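When the Kitchen Arm Drops a Bottle: Fixing Cable Snags and Shelf Trouble

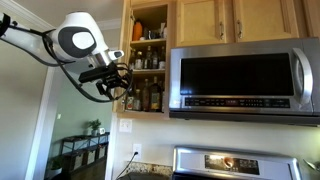
A robot arm that fetches things from an upper cabinet does well with spice jars and badly with anything tall. Ours let go of a full bottle of soy sauce in January, from shelf height, onto the counter. The bottle broke, the sauce ran down behind the stove, and the arm stopped with a fault and stayed there, halfway into the cabinet, until the power was cut.

The gripper was fine. The trouble was the cable. A loop of it had caught on the corner of the shelf as the arm backed out, and when the wrist turned, the plug at the gripper end pulled partly loose. The grip went slack and down went the bottle. These are the things we check now.

Before you touch anything

Press the stop button first, then switch off at the wall. Do both. A stopped arm can still be trying to hold its position, and it may move when the fault clears. Keep your head and hands out from under it. Some arms sag when the power goes, so look at what is underneath and move it if you can do that without reaching below the arm.

If glass has broken, leave the arm off until all of it is up. Wear shoes. Pick up the big pieces with thick gloves and get the small ones with a damp paper towel folded over twice. Throw the towel away. Don't use the dish sponge.

If liquid has reached a plug or outlet, turn off that circuit at the panel before wiping. Ours missed the outlet, but we turned it off anyway.

Cable slack

Too little slack and the cable pulls at the plug. Too much and it hangs in loops that catch on shelf edges, door handles and the necks of bottles. With the power off, and only if your manual allows the joints to be moved by hand, take the arm slowly to its farthest reach and watch the cable the whole way. Then turn the wrist as far as it goes each direction. Mark the tightest spot with masking tape.

Hook-and-loop straps are better than zip ties for this. Zip ties pinch, and you will be cutting them off again within the week. Leave each strap loose enough that the cable can slide a little. Don't strap across a joint.

Boyang Xue, who set up our arm, also had us put a strap just behind the gripper plug so that a tug lands on the strap and not the plug. That one change would have saved the soy sauce.

Check the plug for bent pins and the cable for flat spots or cracks. A damaged cable gets replaced. Tape is not a repair.

What goes on which shelf

Put heavy glass on the lowest shelf, or leave it out of the arm's job altogether. Wine, oil and vinegar are ours to fetch now. The arm gets light jars and plastic bottles.

Wipe the outsides. An oily bottle slides even when the grip is good -- hot water with a drop of dish soap does it, then dry well.

Leave room on both sides of anything the arm has to pick up. Packed shelves mean the fingers bump the neighbors, and small bottles go over like bowling pins. We leave 40 millimeters between items on the shelf it uses most.

Starting up again

Run it empty first, at the slowest speed, with one person standing by the stop button. Then try a plastic bottle with 200 grams of dry rice in it and the cap screwed on tight. We did 30 trips with the rice bottle before going back to real jars. If the cable touches the shelf even once, stop and move the straps.

Keep the stove off while it runs. Keep kids and pets out of the kitchen too.

Write down what the fault message said before you clear it. We didn't, and spent an evening guessing.

Soy sauce behind the stove

Let the stove cool, pull it out if you can, and lay wet rags on the dried sauce for ten minutes before scrubbing. Baking soda takes care of most of the smell. On sealed granite, stick to warm water and dish soap, and skip the vinegar.

Related tips
Getting oil rings off cabinet shelves
How to tell if a spice is past using
Loose cabinet handles: a quick fix
Cleaning the grease filter under a microwave
Safe ways to pick up broken glass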